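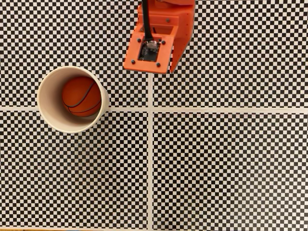
Cup and ball on the printed mats, club arm over them

Cup task: arm misses after we move the mats
Posted by Purnari, 5 March 2026

Our student club is doing a cup and ball task with an orange printed arm. It managed 57 good runs, then we shifted the checkerboard sheets and it went downhill. Do we need to record everything again?

Dawber
Did you tape the sheets? Ours slid all the time.

Hedvig Amundsen
No, keep the old runs and add 20 new ones with the cup in different spots - near the seams too.

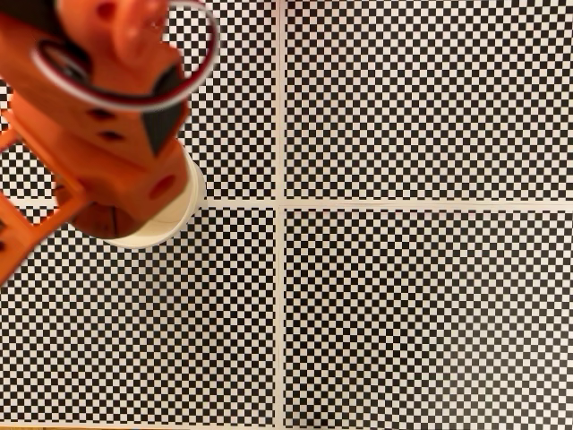 Slow the arm down by 10 percent near the cup as well, and check the screws on the gripper before each session.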